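Okay, grocery list thread. I've been promising this one for ages and it's Monday and I've got coffee, so let's go!

Background: I spent $241 in one trip in July. Two people in this house. TWO. I got home, unpacked everything, and there was still no dinner in there. Three kinds of mustard (all on sale, I stand by one of them) and no onions.

So I went back to a paper list. I'd been using my phone, and my phone list was a graveyard. It still said "birthday candles" from a birthday that was over. I'd scroll past it every week in the dairy aisle like it was part of the wallpaper.

First rule I set myself: the list gets written in the kitchen, standing up, with the fridge open. If I write it on the couch I write down what I wish I ate. (Kale. Every time, kale.)
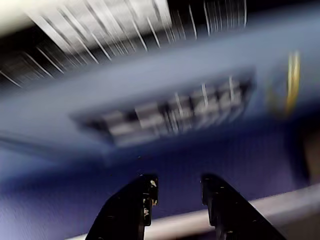
Someone replied already asking if the fridge-open thing doesn't just make you list what's missing instead of what you're going to cook, and whether I plan the meals first.

Good question, and yeah, I do meals first now, but only four. I tried planning all seven and by Thursday I was mad at the plan. Four dinners, one soup or big pot of something, and the rest is eggs or leftovers or the noodle place.

The noodle place is Âu, for anyone in Fornedwood who's been sleeping on it. Get the one with the crispy shallots. I now budget for it on the list, like it's an ingredient. I write "Âu" right there under "rice" and it has done more for my spending than any app, I swear.

Second thing: write the list in the order of the store. I shop at Grunow, so it goes produce, bread, the weird middle aisle with foil and birthday cards, cans, dairy, frozen. The first time I did it I was out before my parking spot got any shade!

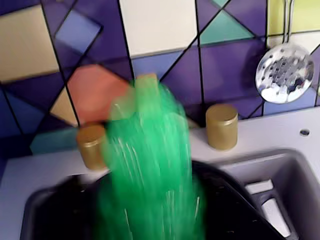 And if Grunow rearranges again I'm going to have to lie down, because they moved the tortillas twice this year and I found them next to the charcoal.

I do go to Plustano once a month for the big stuff. Flour, olive oil, dish soap, toilet paper, the good canned tomatoes. That's a separate list and it lives on the inside of a cabinet door, with a pen on a string. When something's down to the last one, it goes on the list. Not when it's gone! Last one!

The pen on a string matters, by the way. Before the string, the pen walked off constantly and then things got written on envelopes, and then the envelopes went out with the recycling, and that's how we ended up washing dishes with shampoo.

Third thing, and I went back and forth on this: I put amounts. "Potatoes" is how you come home with 10 pounds of potatoes. "Potatoes, 4" is how you come home with four potatoes. I felt a little silly standing there picking out four. I'm over it.

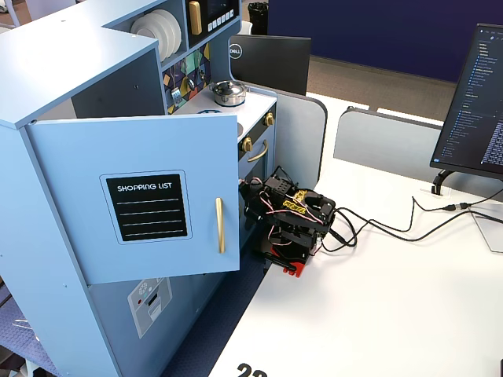

Same goes for cilantro, where the amount is always one bunch and I will always throw out half of it. I've tried the jar of water, I've tried the paper towel. Mine goes to slime either way. If yours doesn't, please tell me what you're doing, slowly, like I'm a child.

What I'm spending now: last week was a little high, there was a roast involved. But the trips are shorter and I've quit doing the sad second run for the one thing I forgot. I used to do that run most nights, and each one came with chips.

Oh, and I keep the old lists. 8 of them so far, in the drawer with the takeout menus. When I can't think what to cook I pull one out and just do that week over again. Half the time I'd forgotten the lentil thing existed and I love the lentil thing.
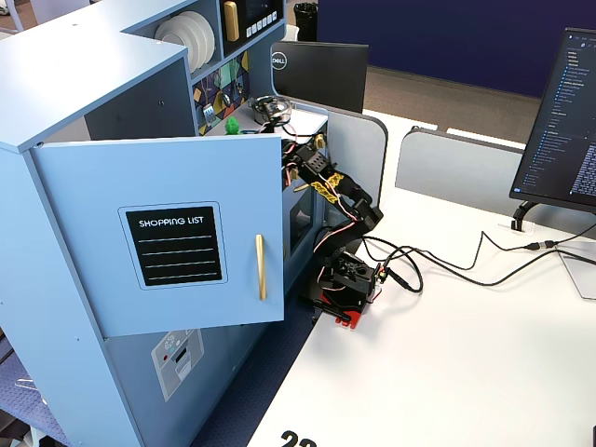 A reply from another list person says she tapes hers into a notebook and writes down which dinners flopped, so she doesn't buy for them again.

Stealing that. The stuffed peppers would've been crossed off back in spring and we'd all have been happier.

Lots of you want the lentil thing! Brown lentils, an onion, two carrots, a can of those tomatoes from Plustano, cumin, whatever greens are about to turn. Simmer till it's thick, lemon at the end. Fried egg on top if you've got one.

Going to the store now before it gets crowded. List is in my pocket. Onions are on it.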